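Endusstead Opens Its Fall Season of Short Talks and Productivity Workshops in Andton

New program pairs first-time speakers with hands-on sessions about attention, habits and better working days

ANDTON – Endusstead, the group behind the Andton evening talks, today announced its fall season, which opens in September at the Garcia building on the riverfront. The season brings together 20 first-time speakers, each with one idea about how people work, learn and spend their time, and each with a short slot on stage to share it.

The evenings begin at 7 p.m. and are open to anyone. Tickets can be booked online or picked up at the front desk, and students and job seekers get in free. Doors open an hour early, so there is time to find a seat, grab something to drink and meet the person sitting next to you (a lot of our regulars tell us this is their favorite part!).

"We asked people what they had changed about their working day and then stuck with," said Raquel Sampaio, program director at Endusstead. "The answers were wonderful. One person gave up his phone before lunch. One person started writing every report by hand first. I read the applications on the train and missed my stop."

The opening night is built around attention. Lourenço Neves, a school music teacher from Cullwood, will talk about what he learned from practicing one piece of music for a whole winter. He is followed by Nuno Brandão, a night-shift nurse, on how he plans a week when his mornings are everybody else's evenings. Both are speaking in public for the first time, and both have been rehearsing with the Endusstead coaching team since the spring.

Later evenings move on to learning new skills as an adult, saying no to meetings, and getting back to a project that has been sitting in a drawer. The full running order is on the Endusstead website, with a short note from each speaker about why they picked their subject. 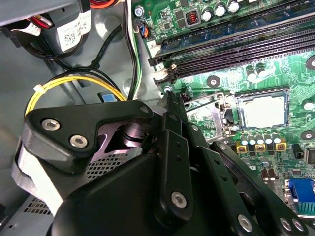 A black gripper reaches toward the memory slots on a computer motherboard.

New this season are the Saturday-style workshops, so called for their slow pace even though they run on weeknights too. There are six of them, each limited to a small group around one table. People bring a real problem from their own week, whether it's an overflowing inbox or a book they keep meaning to write, and work on it for three hours with a coach close by. There are no slides. Paper and pens are supplied, and so is soup.

"I came along to a trial session with a to-do list that ran to four pages," said Gonçalo Paiva, who runs a small bike repair business in Cullwood. "I went home with half a page and a plan for the next morning. I've kept the half page on the wall of the shop, and I still add to it, but I cross things off first now."

Workshop places are given out in the order that requests come in. Each place includes a printed workbook, written by the coaching team, and a follow-up call four weeks later to see how things are going and to sort out anything that got stuck.

Martim Baptista, who founded Endusstead, will host every evening of the season. "I love the moment just before a new speaker starts," he said. "They have cared about this one thing for years, mostly on their own, and now a whole room wants to hear it. I can't wait for people to meet this group."

Talks will be recorded and posted on the Endusstead website for free, with captions and a written transcript. Teachers and community groups are welcome to use them in class or at meetings.

Applications to speak in the spring season open on the night of the final fall talk. No stage experience is needed, and applicants are asked to send a single page in their own words.

About Endusstead
Endusstead runs talks, workshops and speaker coaching in Andton and Cullwood. Its programs are for people who are curious about how they work and would like to hear how others do it.

Press contact
Raquel Sampaio, Program Director, Endusstead
Interview requests and press seats are available through the press page of the Endusstead website.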